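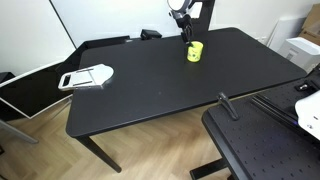
I have finally become a black desk person! For years I worked on a pale pine thing from Limport that showed every ring and every crumb, and I'd always assumed a dark top would make the room gloomy. Elaine Pacheco told me back in January to stop dithering and just get one, and she was so right.

The best part is what it does to color. My bright yellow cup used to vanish among all the clutter, and now it's the first thing I see when I walk in - it practically glows. A little cup! I've started picking things for the desk just because I want to see them against all that black. Next up is a small green bowl I've had my eye on at Grustico, and maybe something in orange after that.

I kept the walls plain white and I'm glad I did. Asif Jatoi lobbied hard for a deep blue (he painted his place in Pollberg that color and it looks fantastic, I'll give him that), but I love how crisp the white is next to a matte black top.

Okay, the dust. Yes, it shows. I wipe the desk down every 2 or 3 days with a barely damp cloth and then go over it with a dry one, which takes no time at all. Don't use spray polish on a matte finish - I tried it on an old shelf once and got shiny streaks that never came out.

I still haven't decided on a lamp. There's one at Durrani with a long skinny neck that I keep going back to look at, and it's $20 off until the end of the month, so I may be writing about that very soon!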